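Most advice on measuring a room before you buy furniture assumes your walls are square and your floor is level. I've yet to live in a place where either was true. So treat this as the suspicious person's method.

## What you need

- A steel tape, not the cloth one from the sewing box
- Paper and pencil
- 24 sheets of newspaper, more for a corner lounge
- Masking tape

You'll see phone apps pushed for this job. I tried one called Sutell and it gave me 3 different lengths for the same wall. Use the tape.

A sofa against a plain wall is the easy case, and it still goes wrong when people measure the seat and forget the arms.

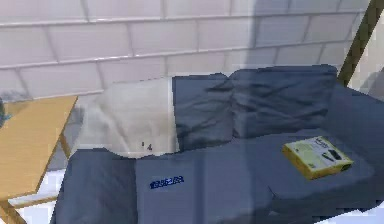 ## Step 1: Measure each wall twice

Once at the skirting board, once at waist height. Write down the smaller number. Old plaster bulges, and tile adds more depth than you'd expect.

## Step 2: Measure the way in

Front door, hallway, any turn, then the room itself. Take the doors' clear opening with the door in place, handle included. My friend Mali Samuel paid $1,449 for a lounge that fitted her living room perfectly and would not go past the hall.

Small rooms need this most, particularly if a desk has to go in as well. 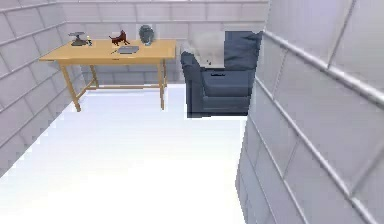 **Can I trust the sizes on the shop's website?**

Only as a starting point. Some shops leave off the feet, or list the depth without the cushions. Ring and ask for the packed size too, and get it in an email.

## Step 3: Check the stairs

Measure the width between the wall and the rail at its narrowest point, then the headroom. If there's a landing, measure it corner to corner. "The delivery blokes will work it out" is a sales line — they're allowed to leave it on your driveway.

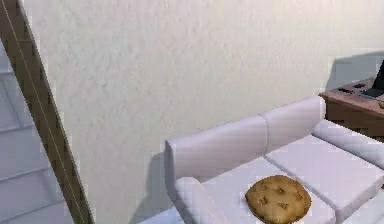 *White sofa, pale wall, stairs to the left.*

## Step 4: Lay it out in newspaper

Tape the sheets together to the full outline and leave them down for two days. Walk around them with the washing. Open every drawer and door nearby. If you keep stepping on the paper, the piece is too big, whatever colour it comes in.

Do the same for side tables, and allow a gap between the table and the seat.

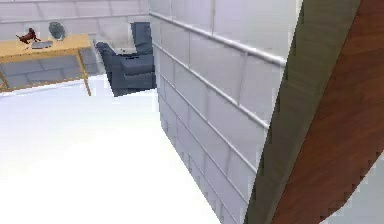

I like a hand's width there, enough to get a vacuum head through. The design blogs want more, but they don't seem to own much stuff.

## Step 5: Read the returns page

Do it before you pay. "Free returns" often means you cover the freight.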